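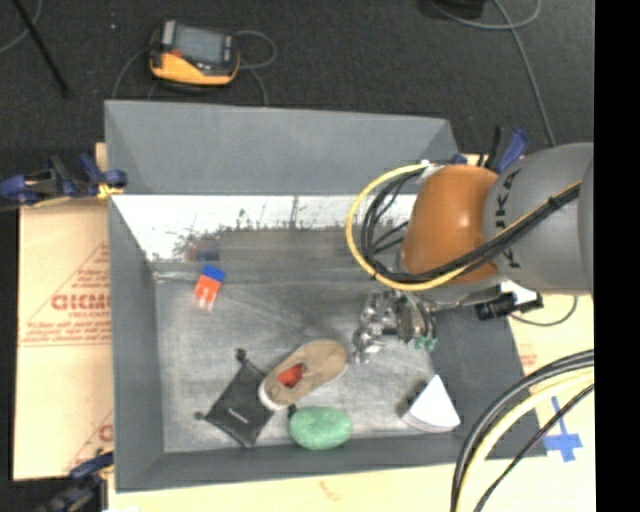 An orange and grey KUKA arm over a big grey bin.

Last updated 1/9/22

So the bridge money finally came through! If you've read this blog for any length of time you'll know I have been banging on about the Morkville bridge since, well, April of last year at least, when they put the weight limit on it and the school bus had to start going the long way via Porent. That's an extra 40 minutes a day for the kids at the far end of the run, and mine is one of them, so yes, I'm biased.

The vote went late. I watched the whole thing on the council stream with a cup of tea that went cold and then a second cup that also went cold. There were 734 submissions (I read maybe a dozen, and two of those were mine, sorry) and a fair chunk of the night was spent arguing over whether the footpath should go on the upstream side or the downstream side. It's going upstream. I wanted downstream, where you can see the weir, but I'll live.

We use cookies to remember your settings and see which posts get read. OK / Manage

What I didn't expect was the fight over the Jumon Road roundabout. It was tacked onto the same package at the last minute, and Floor Smits, our ward councillor, stood up and asked why a roundabout that serves 122 houses was getting paid for out of bridge money. Fair question, I reckon! The answer was something about matching funds from the state, and the deadline for those, and then a lot of paper shuffling. She voted for the package in the end but she had the roundabout moved into its own stage, so it has to come back with proper costings before anyone digs anything up.

I've had my grumbles about Floor in the past (the bin collection saga, don't get me started) but she'd done her reading, and she was polite about it even when the bloke next to her kept sighing into his microphone.

The other bit worth knowing if you live on the Bachmann estate: your street drains are in. They were out in the draft, then in, then out again, and now they're in stage two. My sister-in-law is on the low side there and she's had water in the garage three winters running, so she rang me at nearly eleven at night to yell about it, in a happy way.

Work on the bridge approaches is meant to start once the tender closes. Until then the weight limit stays and so does the long bus run. I'll put the tender dates up when I've got them, and if anyone has a copy of the footpath drawings, could you please email me? The ones on the council site won't open on my laptop.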